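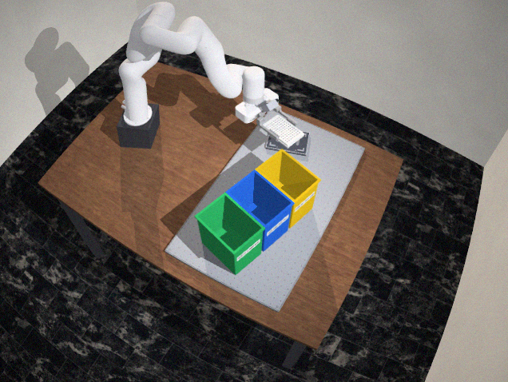 Rédigé par l'équipe démo Perum, mis à jour en avril

perum-visite
README du jeu de données et de la démo portes ouvertes, site Dulmont

Écrit vite, entre deux groupes de visiteurs. Corrections bienvenues, ouvrir un ticket.

C'est quoi

Les épisodes simulés montrés pendant la journée portes ouvertes de Dulmont, plus de quoi les rejouer. Tâche : le bras tient une plaque perforée blanche près d'un support sombre, trois bacs à côté (jaune, bleu, vert). Tout est en rendu, aucun épisode réel dans ce dépôt. Les épisodes réels, c'est Hollis qui les garde, demander l'accès chez eux.

Contenu

episodes/ : 400 épisodes, un dossier chacun
scenes/ : 2 scènes, la "table" (celle du haut de page) et la "table_nuit", même disposition, lumière baissée
demo/ : le script lancé devant le public
notes/ : remarques prises pendant la visite, en vrac

Par épisode : positions articulaires, ouverture de la pince, pose de la plaque, rendu de la caméra fixe, consigne en texte. Consignes en français seulement pour l'instant. La traduction anglaise est commencée, pas relue, donc pas poussée.

Lancer la démo

Installer flurkero d'abord (notre rejoueur, dépôt à part). Ensuite :

flurkero rejouer --scene table --episode 38

Le 38 c'est celui qu'on passe en boucle à l'accueil. Mouvement lent, on a le temps de parler par-dessus. Pour choisir au hasard, --episode alea. Eviter table_nuit sur le projecteur de la grande salle, on ne voit rien au fond.

Si la fenêtre reste grise au démarrage : relancer. Pas trouvé mieux. Si ça recommence, vider le dossier cache de flurkero.

Déroulé de la visite

Groupes à 10 h et 14 h. Accueil, rejeu en boucle, puis un visiteur choisit une consigne dans la liste et on lance l'épisode qui correspond. Questions ensuite. Prévoir large, surtout avec les scolaires.

Ce qui revient tout le temps :
- "C'est filmé ?" Non, c'est simulé. Le dire dès le début, sinon tout le monde cherche le robot dans la salle.
- Pourquoi des couleurs aux bacs. Les consignes s'en servent : "bac bleu" et le public suit tout de suite.
- Ce qu'il y a d'écrit sur les étiquettes. Illisible à cette résolution. Les consignes n'utilisent pas le texte des étiquettes, uniquement la couleur.
- Pourquoi un sol noir façon marbre. Décor par défaut de la scène, on l'a laissé.

Limites connues

Un seul modèle de bras. Une seule caméra fixe, de haut. Pas de caméra au poignet, demandé plusieurs fois pendant la visite, à voir.
La plaque cache une bonne partie du support dans certaines vues, donc ne pas compter sur l'image seule pour l'alignement. Prendre la pose enregistrée.
Ombres assez dures sur la table et le mur. Un modèle entrainé seulement là-dessus risque de s'y accrocher.
4 épisodes ont une consigne qui ne colle pas au mouvement. Liste dans notes/a_revoir.txt. Laissés exprès dans l'archive pour ne pas casser la numérotation, à filtrer avant tout entraînement.

Usage

Ok pour : démos, cours, tests de lecture des données, petits essais d'apprentissage par imitation.
Pas ok pour : annoncer un taux de réussite sur robot réel. Rien ici ne permet de le mesurer.

Données personnelles : aucune. Les questions des visiteurs dans notes/ sont recopiées sans nom.

A faire

- relire les consignes anglaises
- une scène avec les bacs dans un autre ordre
- affiche du stand, version A3, le fichier actuel est trop petit
- virer l'ancien script demo_v0 qui traine encore dans demo/
- demander à Hollis si on peut citer leur format dans la doc

Licence : voir LICENCE.txt. Pour citer : "perum-visite, démo portes ouvertes de Dulmont".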